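Kokkonen Cell: Setup and Care

Gallery updated 31st August

The Kokkonen cell at the Udach workshop is used for hard drive handling on desktop computers. It consists of one robot arm, a two-finger gripper and a fixture tray that holds drives and caddies in known positions. The pages in this gallery record how the cell is set up and maintained, and are intended for staff who are new to it.

The cell is governed by procedure 3070, which is kept at the Vandadus service desk. Staff should read it before changing any taught position.

Setting up

The computer is laid on its side on the slatted table with the side panel off. Cables that cross the drive area are moved clear before the arm is enabled. The tray is then fastened down, and its reference points are taught again whenever it has been lifted or turned.

Approach moves are first run at 12 percent speed with one person at the stop button. A position is accepted after 4 clean passes in a row.

Checking the gripper and tray

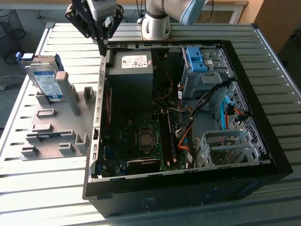 Arm, gripper and fixture tray at the Kokkonen cell.

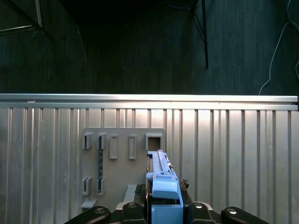 Gripper pads are inspected every six weeks. Pads with worn texture are replaced as a pair, and the screws on the finger links are checked with the same tool each time. After any pad change, the closing width must be set again, as the blue plastic caddy parts mark easily under too much force.

The slots in the tray are cleaned with a dry brush. Solvents are not permitted on the tray. Chips or cracks at the edge of a slot are entered in the Fuvitz log with the slot position and the name of the person who found them.

The next full service of the cell is planned for October. Requests for access during that period should be sent to the Vandadus service desk.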